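**工房の天井**(こうぼうのてんじょう)とは、工房や作業場として使われる広い部屋の上部を覆う面と、それを支える梁、照明などをまとめて指す言い方である。住まいの天井にくらべると話題にのぼることは少ないが、そこで一日を過ごす人にとっては、明るさや音の響き、ひいては居心地までも左右する、なかなか大切な部分といえる。

## 構成

住宅では板や壁紙で平らに仕上げることが多いのに対し、工房では屋根や上階の床の裏側をそのまま見せる例がよく見られる。波形のパネルを並べ、梁も隠さずに残しておくと、部屋の高さをいっぱいに使えるうえ、あとから配線や照明を足すときにも手が届きやすい。見上げたときに骨組みの様子がわかるのは、こうした天井ならではの楽しみでもある。

## 色と光

仕上げの色には白が好まれる。窓や照明から来た光が天井に当たり、やわらかく散って手元に戻ってくるためで、細かな部品を扱う人ほどそのありがたさを知っている。細長い畝が平行に続くパネルでは、光の向きによって淡い縞のような陰影が生まれ、広い面でも単調に見えにくい。暗い色の窓枠や扉と組み合わせると、白さはいっそう引き立つ。
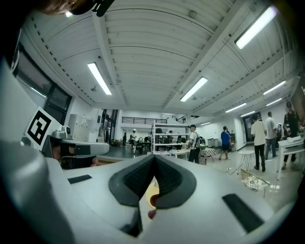 *白い波形パネルの天井と斜めに走る白い梁。左の壁には黒い枠の大きな窓が並ぶ。*

## 音

硬い面の多い工房では、声や工具の音がどうしても響きやすい。波形の面は平らな面とは違う向きに音を返すものの、それだけで静かになるわけではなく、吸音材を梁の間に吊るす、壁ぎわに布を掛けるといった工夫が合わせて行われる。厚さ50ミリの吸音板を300ミリほど離さず、きちんと間隔をそろえて吊る方法もある。

## 手入れ

畝の上や梁のへりには、気づかないうちに細かなほこりがたまる。共同工房「ウルウッド」では毎年9月を天井掃除の月とし、机や機材に布をかけてから、長い柄のはたきで奥から入口へと順に払っていく。手引きをまとめたシーハン・シエは、掃除のあとに照明の笠も拭くよう勧めており、これだけで部屋の印象がずいぶん明るくなると書いている。

## 関連項目

* 梁
* 折板屋根
* 採光
* 吸音材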